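Notebook, bench 2, Skirncombe
9 February 2021

Whiteboard pens again. Went through the drawer, 90 in there, most no good on the Goh board. Black w/ red cap is a "Medium line", barrel says easy-erasing, smooth surface. Keep that type for the Takow schedule, bin the chisel ones.

Moko eraser: sleeve scuffed white in patches, peeling. Still want it kept, don't toss. Order new sleeves?? ask stores, prob can't get them seperate.

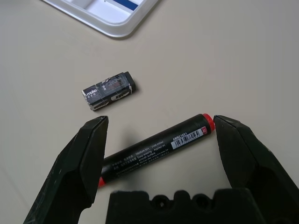 Posted by Tharindu Jayasinghe | filed under: Bench supplies

Code on the pen label looks like AWMY1601, chekc before reordering. Clindatura board still to wipe.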